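Drurnalbridge 仿真平台 用户手册
第 6 章 街区场景中的相机与控制器对比试验

6.1 适用范围

本章规定在 Drurnalbridge 仿真平台的街区场景内，对移动机器人的机载相机配置和运动控制器进行对比试验的步骤。适用的控制器为 Haseo 与 Hattori，适用的相机模型为 Gosach 标准型和 Gosach 广角型。平台的安装、许可证导入及用户权限设置应在执行本章之前完成，相关内容见第 2 章和第 3 章。

街区场景由人行道、车行道及沿街建筑组成，画面由平台实时渲染。
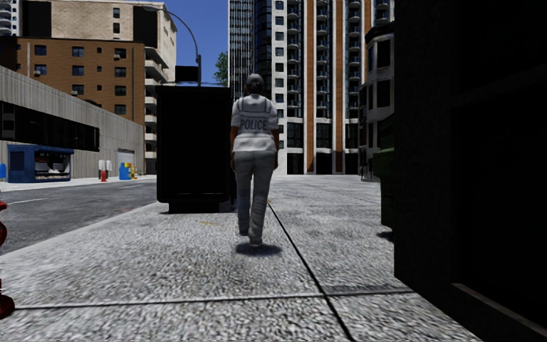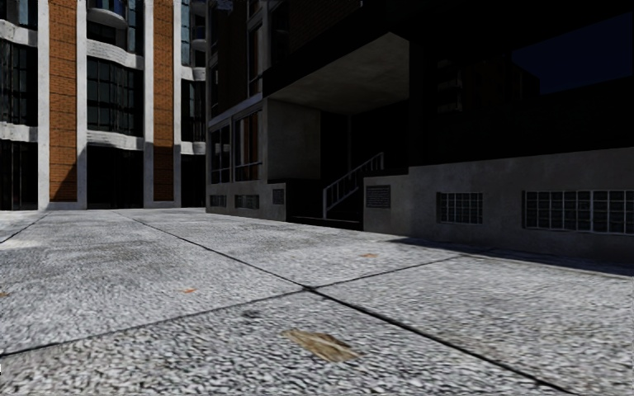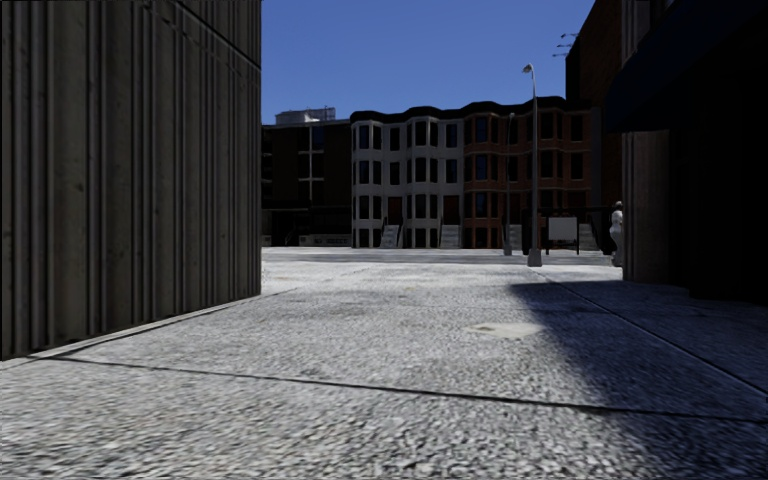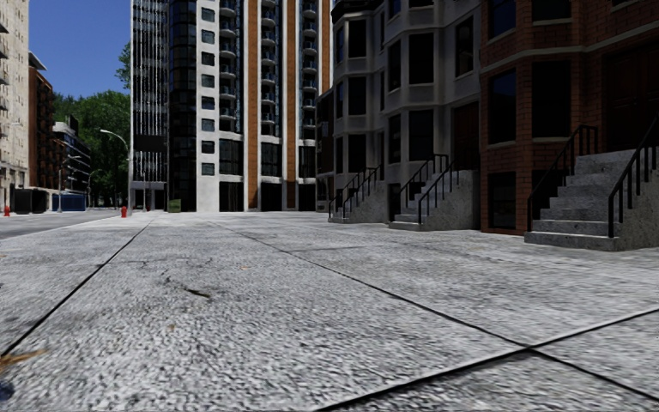

街区场景，仿真渲染画面

6.2 试验前的准备

操作人员应确认下列条件均已满足，方可进入 6.3 节。

(1) 主控工作站与渲染工作站处于同一网段，时钟已同步。时钟偏差超出允许值时，平台状态栏显示黄色标识，此时不得开始记录。

(2) 场景包已完整载入。载入进度达到终点后，仍需等待光照烘焙结果读入，状态栏由“准备中”转为“就绪”。

(3) 待比较的控制器插件已登记，版本号与试验计划书一致。

(4) 记录磁盘的剩余空间不低于试验计划书所列数值。采用未压缩图像时，应另行核算。

(5) 机器人模型的碰撞外形已启用。仅启用外观模型时，机器人可穿过路缘和台阶而不产生接触，所得数据无效。

注：同一台工作站不得同时运行两个控制器插件。两个插件均会占用默认的指令通道，后启动者将覆盖先启动者的输出，平台对此不作提示。

6.3 相机的设置

相机设置在控制器设置之前进行。更改相机后，必须重新执行本节全部步骤。

1. 在“机体”菜单中选择待试机器人，打开“传感器挂载”页。

2. 选择挂载点。平台提供前部、头部和后部挂载点。进行相机之间的比较时，各相机应使用同一挂载点，不得以不同挂载点的结果互相替代。

3. 从型号列表中选择 Gosach 标准型或 Gosach 广角型，单击“应用”。

4. 输入俯仰角。初次试验建议采用默认值，待取得基准数据后再作调整。俯仰角改变时，应在记录表“备注”栏注明。

5. 设定曝光方式。街区场景中同时存在日照路面和建筑阴影，两种曝光方式的差别在明暗交界处最为明显：

固定曝光：各轮次之间画面亮度一致，适用于相机型号的比较。
自动曝光：画面亮度随机器人位置变化，适用于感知模块整体性能的评估。

6. 设定景深与近端模糊。需要考察近距离路面纹理时，应将“近端模糊”设为关闭。该选项在新建工程中默认开启。

7. 单击“预览”，检查画面。预览窗口中不应出现机体自身的部件；如出现，应调整挂载点偏移量，直至部件移出视野。

8. 保存配置文件。文件名应包含相机型号、挂载点及曝光方式，三者以短横线连接。

小心：广角型相机在画面边角处存在畸变。未导入畸变参数而直接进行定位试验，会使路缘线和铺装接缝的估计位置偏离实际位置。畸变参数随场景包一并提供，位于“标定”目录下。

注：更换场景光照时段后，固定曝光值需重新设定，原配置文件不可沿用。

6.4 控制器的设置

6.4.1 Haseo 控制器

1. 打开“控制器”页，选择 Haseo，单击“载入”。

2. 等待自检结束。自检期间机器人模型保持静止姿态，不接受手动指令。

3. 在“步态”项下选择“铺装路面”。选择“自动”时，控制器会依据接触反馈自行切换步态，切换时刻不可预知，故不用于对比试验。

4. 将速度上限设为试验计划书规定的数值。

5. 将指令延迟补偿设为关闭。

6. 单击“锁定参数”。锁定后，参数栏转为灰色，直至本轮次结束方可解锁。

6.4.2 Hattori 控制器

1. 打开“控制器”页，选择 Hattori，单击“载入”。首次载入时需指定参数文件，路径中不得含有空格。

2. 在“模式”项下选择“跟踪”。“遥控”模式仅供检查机体使用。

3. 输入路径跟踪的前视距离。该数值过小时，机器人在转角处会出现反复修正；过大时，会切入路缘内侧。首轮试验采用参数文件中的默认值。

4. 将速度上限设为与 Haseo 试验相同的数值。

5. 确认图像输入端口与 6.3 节保存的相机配置一致。Hattori 控制器不会在载入时自动读取相机配置，此步骤须由操作人员手动完成。

6. 单击“锁定参数”。

小心：由 Haseo 切换至 Hattori 时，应先卸载前者，再重置机器人姿态。直接切换会保留前一控制器的积分项，机器人在起步时可能发生侧倾。

6.5 试验路线与起点

路线文件由试验负责单位统一发放，操作人员不得自行修改。路线分为下列类型：

直行路线：沿人行道行进，与路缘保持规定间距。
转角路线：沿建筑外墙转向，经过阴影区域。
开阔路线：横穿铺装场地，途中缺少可供参照的竖直物体。
障碍路线：途经街道设施，包括消火栓、灯杆及立式面板等。

设置起点的步骤如下。

1. 在俯视图中载入路线文件，核对文件校验值。

2. 将机器人放置于起点标记，朝向与箭头一致。

3. 单击“落地”，使机器人足端或轮端与地面接触。机器人悬于地面之上时，首段数据会包含一次落地冲击。

4. 静置至姿态读数稳定，再单击“设为起点”。

5. 如路线中启用行人模型，应在此时选定行人行为文件和随机种子。进行控制器比较时，两个控制器必须使用同一随机种子。

注：行人模型启用后，机器人与行人之间的最小间距由安全层统一监控，控制器无权修改。安全层介入的时刻记入事件日志，事件代码为 408。出现该代码的轮次应予保留，不得删除后重跑，在汇总时单独列出。

6.6 执行与记录

1. 打开“记录”页，勾选图像、机体姿态、控制指令和接触事件。

2. 输入轮次编号。编号由相机代号、控制器代号、路线代号及序号组成。

3. 单击“开始记录”，确认指示灯转为红色后，再单击“执行路线”。两者顺序颠倒时，起步阶段的数据将缺失，该轮次作废。

4. 执行过程中不得移动观察视角至机载相机窗口以外的渲染通道。切换通道会占用渲染资源，影响帧间隔。

5. 机器人到达终点或执行超时后，平台自动停止。操作人员应等待缓存写入完毕，再单击“结束记录”。

6. 检查帧数。单轮次图像帧数上限为 1,000，达到上限时平台会停止采集图像，但姿态和指令数据仍继续写入。较长的路线应相应降低采集频率。

7. 每种相机与控制器的组合，在同一路线上应重复执行 6 个轮次。中途更改任何参数的，该组合须从首轮重新开始。

8. 全部轮次结束后，导出事件日志，与图像数据置于同一目录。

渲染工作站连续运行时，显存占用会逐步上升。在默认画质下，累计采集约 800 帧高分辨率图像后应检查一次显存读数；读数进入橙色区间的，应在当前轮次结束后重启渲染服务。重启后需重新核对光照时段与曝光值。

警告：平台与实机通过桥接模块连接时，控制指令会同步下发至实机。在执行本章任何步骤之前，必须在“桥接”页确认连接状态为“断开”。

6.7 结果的比较

6.7.1 相机的比较

相机之间的比较应在同一控制器、同一路线下进行，评价项目如下。

路缘检出：以场景真值为基准，统计检出位置的偏差。
接缝误判：铺装接缝被判为台阶或沟槽的事件数。
阴影误判：阴影边界被判为障碍的事件数。
近距离物体可见性：物体进入安全间距时是否仍处于视野之内。

地面上的污渍、落叶及扁平杂物在真值文件中归为“可通行”。感知模块将其判为障碍的，计入“其他误判”，不并入阴影误判。

6.7.2 控制器的比较

控制器之间的比较应在同一相机配置下进行，评价项目包括横向偏差、到达时间、指令平滑度及安全层介入情况。到达时间仅在两个控制器均完成路线时方可比较。任一控制器未到达终点的，到达时间栏填“未完成”，不得以超时数值代替。

6.7.3 报告格式

报告应附相机配置文件、控制器参数文件、路线校验值和随机种子。平均值与各轮次原始值应一并给出。仅给出平均值的报告，审核时予以退回。

本章所得结果仅适用于所用场景包版本。场景包更新后，既有结果可供参考，但不得与新版本下的结果列于同一表内。

6.8 常见异常及处理

预览窗口全黑
检查相机是否位于机体或建筑模型内部。如位置正确，检查固定曝光值是否由其他光照时段的配置带入。

机器人起步后原地转动
核对起点朝向与路线箭头。朝向正确时，检查 Hattori 控制器的图像输入端口。

路面纹理闪烁
将纹理过滤等级提高一级，并重新采集基准轮次。已采集的轮次不得与提高等级后的轮次混用。

机器人在台阶前停止
直行路线不包含台阶。应检查路线文件是否载入有误，再检查横向偏差是否已超出人行道宽度。

帧间隔不均匀
关闭渲染工作站上的其他图形程序，确认记录磁盘未处于休眠状态。仍不能恢复的，将日志打包后提交技术支持。

事件日志为空
多由记录目录无写入权限引起。修改权限后应重新登录平台，再执行一次空载轮次，确认日志中出现“开始”与“结束”条目。

6.9 试验后的恢复

1. 卸载控制器插件，将机器人姿态重置为默认值。

2. 关闭行人模型，清除随机种子。

3. 将相机配置恢复为工程默认配置。

4. 核对导出目录的文件数与轮次记录表是否一致，核对无误后方可清空本地缓存。

5. 在设备使用登记表中填写使用时段、场景包版本及未处理的异常。

需要恢复桥接连接的，应按第 9 章的规定，由具有实机操作权限的人员执行。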